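Right, a few of you asked how I look after the two-arm rig day to day, so here's a thread. Long one. Get a brew. 🧵

**1/**
For anyone new: it's two arms on one base, a gripper on each, and I run it by myself most of the week at Timwood. It handles soft stuff. Cushions, cloths, covers, anything floppy that won't keep its shape. I'm Mohsin, I'm the one with the hex keys.

**2/**
Mornings start with the cables, every single time, before any power goes on. I run each one through my fingers from the gripper housing down to the floor and feel for flat spots. You can look at a cable all day and miss a nick that your thumb finds in two seconds.

**3/**
The loop at the wrist is the bit I fuss over most. Too short and it tugs when the wrist rolls right round. Too long and it droops in front of the fingers and you end up gripping your own cable (done it, horrible noise, would not recommend).

**4/**
My way of setting the loop: power off, roll the wrist by hand to its furthest point one way, then the other, and leave enough slack that it never goes tight at either end. Then I roll it back to the middle and check where the slack ends up. If it hangs anywhere near the work, I start again.

**5/**
Next, screws. The joint housings are held with little dark cap screws and they do creep loose, the elbow ones worst of all. I go round with a torque driver on a Monday and put a dab of paint pen across each head, so the rest of the week I can just glance at the lines. Line's broken, screw's moved!

**6/**
I bought my driver second-hand from Plotex in April and it's been lovely. The one before it was the cheap sort that clicks whenever it feels like it. I stripped 2 heads with that thing and had to drill one of them out on a Friday afternoon, with all the joy you'd imagine.

**7/**
Fingers! Everyone asks about fingers. They're black, they have a grippy face, and the grippy face wears. You can't really see it happening. What you notice is that the arm starts dropping things it was fine with last week and you go blaming the software.

**8/**
So I keep a tally. After 400 grips on cloth the pads come off, get a wipe with a bit of isopropyl and go under the desk lamp. Shiny pad, new pad. If it's still matt it goes back on and I write the number on the sheet.

**9/**
The sheet is paper, by the way. It's on a clipboard. I did try a spreadsheet and I stopped filling it in after a week, whereas a clipboard sitting there with a pen on a string just makes you feel guilty until you write something.

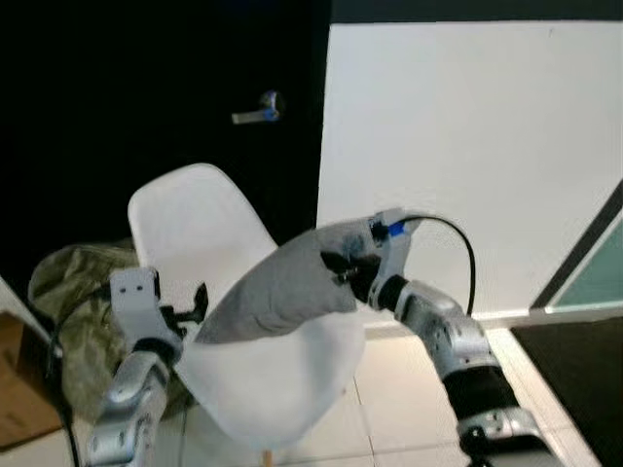 **10/**
Grip force is the other half of it. Soft fabric is a pain because there's nothing solid to push back, so the fingers keep closing and closing until they meet in the middle with a bit of cloth between them. I set it low, try a lift, nudge it up, try again. Never start high and work down, you'll bruise your pads.

**11/**
And where you grab matters loads. Middle of a cushion, it sags both sides and swings. Right on a corner, it holds but the rest hangs down and drags over whatever's underneath. I like a handspan in from the edge, with a decent pinch of fabric bunched up between the fingers.

**12/**
When only one arm is working, the other one gets parked. I've got a saved pose for it, low and well out of the way, fingers open. I used to leave it wherever it had finished and then the first move of the next job would take it straight through the other arm's space. Saved pose, always. Takes a moment.

**13/**
Some of you will remember run 257. That was me skipping the parked pose. The arms came together at the wrists, the safety stop kicked in and nothing broke, but the left one was a hair out afterwards and I spent my whole evening on zeroing. There's a sticky note about it on my monitor now.

**14/**
Zeroing, since a couple of you asked! Each joint goes to its home mark by hand, arm supported (please support the arm, they're heavier than they look and they WILL flop). Then save, power cycle, send it home under its own steam and look at the marks again. If one's off, do that joint over. Don't try to fudge it in the settings.

**15/**
Tape. I use bright tape for temporary things and only for temporary things. Black tape on a black arm is invisible and six weeks later you find your "temporary" fix holding half the wrist together. If I can spot the colour from the doorway, I know there's a job still to finish.

**16/**
Then there's fluff. If you handle fabric you'll get fluff in places you didn't know the thing had. Soft brush round the finger slides, end of each day. I don't use an air duster any more, all it did was blow the stuff further in, and I had to take the slides apart to get it back out.

**17/**
Grease goes on those slides every 30 hours of running. Tiny bit. A grain of rice, spread with a cotton bud, wipe off whatever squeezes out. Any more and it ends up on the cloth and then you've got a greasy mark to explain. My mum's cushion cover is a case in point, sorry Mum.

**18/**
Spares I keep in the drawer: pads, finger screws, one whole finger, one wrist cable, a fuse. Clutport do the cables for me and they're quick, but quick is still three days, and three days with one arm is a long time when all your jobs need both.

**19/**
End of day: park both arms, brush, wipe, power off at the wall, fill in the clipboard. Some nights I forget the clipboard and do it in the morning from memory, and yes the tally is probably a bit wrong because of that. It's close enough to know when the pads are due.

**20/**
Somebody asked whether I get bored doing the same checks. A bit, on the screws. I put the radio on. The cable check I quite like, it's a nice quiet start before people turn up wanting things.

**21/**
I'll do a separate thread on changing the wrist cable, as I've got one due this week and can take notes as I go. Shout if you want the pad part measurements and I'll dig them out tomorrow. Off to find my paint pen, which has gone missing again.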